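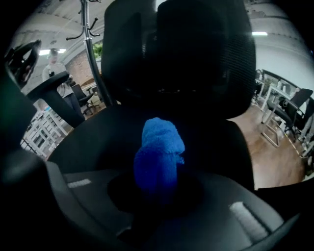
Brurnulis: Was ein Festivalprogramm mit Vorführtechnik zu tun hat

Lesezeit: 2 Minuten
3 Kommentare · 14-mal geteilt

Kadri Urbonaitė plant die Filmreihe Brurnulis, die im Oktober im Saal von Drerkside läuft. Gezeigt werden 15 Filme, zwei davon mit live gespielter Musik. Die Auswahl sei seit dem Sommer abgeschlossen, sagt sie, offen seien nur noch Formatfragen.

»Der Eröffnungsfilm hat 108 Minuten und kommt als DCP mit 24 Bildern pro Sekunde. Das ist unproblematisch. Schwieriger sind die Stummfilme, dort muss die Geschwindigkeit vor der ersten Probe feststehen.« Das Ensemble Musico arbeite mit einer festen Partitur. Weiche die Laufzeit der Kopie ab, stimmten die Einsätze nicht mehr.

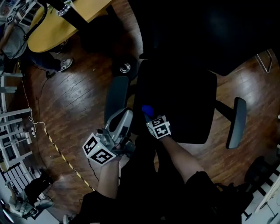 Für die Untertitel gilt eine Frist von 14 Tagen vor der jeweiligen Vorführung. Urbonaitė lässt jede Datei einmal vollständig durchlaufen, mit Ton und in der endgültigen Bildmaske. »Stichproben reichen mir nicht. Ein Versatz kann auch erst im letzten Akt auftreten.«

Publikumsgespräche gibt es nach jeder zweiten Vorstellung. Die Umbaupause beträgt dann 15 Minuten, der Vorverkauf läuft über die Kasse von Drerkside.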